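3.2 Mixed small goods in one open bin

The second part of our study looks at the way small household goods are kept when they share one container. In the homes we visited in the Colden district, this was the usual way of storing things that have no fixed place. A cloth that is still good, a toy, a part of something that may be needed later, all of them go in the same bin, and the bin stays on a table or under it until the next big tidying, which for most families comes in December.

We asked 20 households to keep a short diary of what they put in and what they took out. The full set has almost 4000 entries. From the diaries we see that soft things cause more trouble than hard things. A cloth does not keep its form, so it goes over and between the other objects, and a person who looks for a small toy must first lift or move the cloth. In the diaries the word "under" comes back very often, and it is mostly a cloth that is named together with it.

Figure 4 gives a mixed bin of this type. The striped cloth is crumpled and lies partly on a green building-block plate, and the plate is tilted. A dark green cylindrical object is on its side close to the wall of the bin.
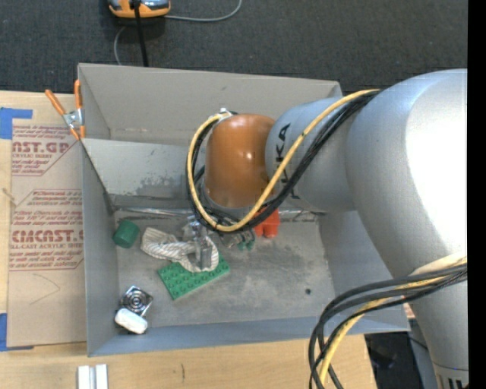
Figure 4. Cloth and hard objects together in an open metal bin on a wooden tabletop.

Zinash Degefa, after reading a first version of this section, objected that the cloth should not be treated as the problem. In her opinion many families put a cloth in the bin on purpose, to stop hard toys from knocking against the sides, and a count of "things under cloth" says little about whether the family is content with the bin. We find this a fair objection. The diary had no question about purpose, and we cannot add it now.

We did, however, go back to the remarks column. In the Weldu group two families wrote that the cloth was there to protect something. The other families in this group wrote nothing on the matter – this can mean that they had no reason, or only that they did not think of writing it down. For the Grornum group the remarks are too short to be used.

Flat objects with a rough or studded upper side need a separate word. Several diaries report that a thin cloth catches on them when it is pulled out, and that the whole plate then moves. We return to these entries in section 3.4, together with the bins that were divided with cardboard.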